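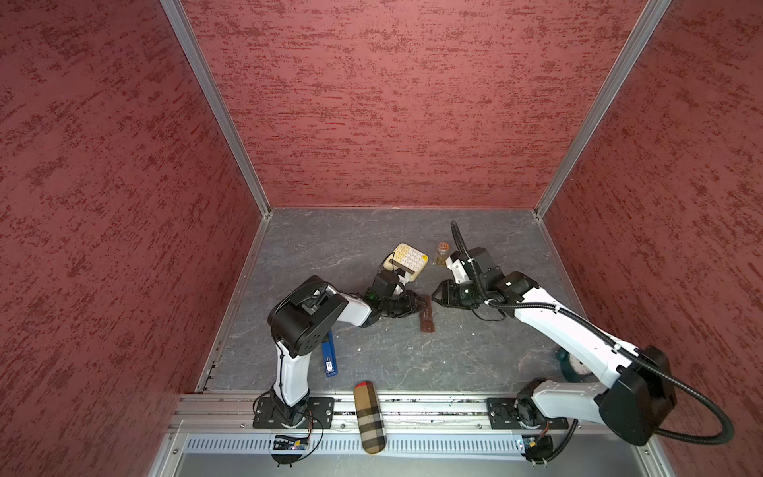

Choosing a sixth form – notes for the parents' evening talk

Search this site Enter keywords Go

Wyn Edwards, 2025-06-09

Slide 1. Hello and welcome. Say how glad I am to see Year 10 families as well as Year 11! Mention the fire doors, then straight in.

Slide 2. Start with the timetable, leave the prospectus for later. Ask to see a real week for a real student. At Kekby College I was shown one with 19 taught hours and a free afternoon, and I learnt more from it than from the whole tour.

Slide 3. Size. Kekby has 598 students, Breathnach School has 70 in its sixth form. I love both – pause here – and my own two went one to each. Small means your subject might not run. Ask what happened last year.
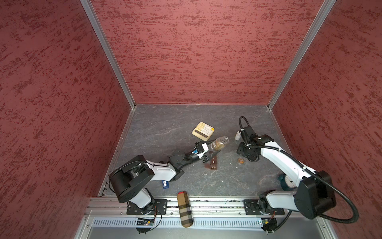

Two robot arms at a shared work surface.

Slide 4. Travel. Do the bus journey at the proper time of day, with a bag. The Pravel road is dreadful before nine.

Slide 5. Questions to ask on open day. Who teaches the second year? Can you change subject after 6 weeks? Let your child do the asking (bite your tongue, I had to).

Slide 6. Taster days are in July. Forms on the table by the door. Questions!

Related
Reading a school report
Kamer Library study evenings
Bus passes for over-16s

This site uses cookies. Accept Manage settings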